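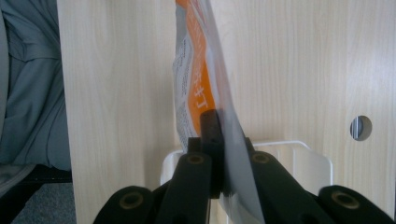 Re: Wire holder on pantry door panel, flat packets keep folding

Zoker
White plastic wire-type holder, mounted on a light wood-grain panel. Stiff packets stand fine. Flexible ones like the orange and white one crinkle and twist, and then I can't read the print. Fix?

Torkis15
Put a strip of cardstock behind each packet. Cut it 4 inches wide.

chawthorne
Disagree. Cardstock takes up the depth. Fold the top over, clip it, and file by height.

Torkis15
A clip adds more depth than card does.

chawthorne
Only at the top, where there is room.

Zoker
Tried both. Card for anything under 200 g, clips for the rest. Still undecided on the 400 g bags.

Related threads
Adhesive mounts on veneer
Myung door rack, load limit
Labeling refill packets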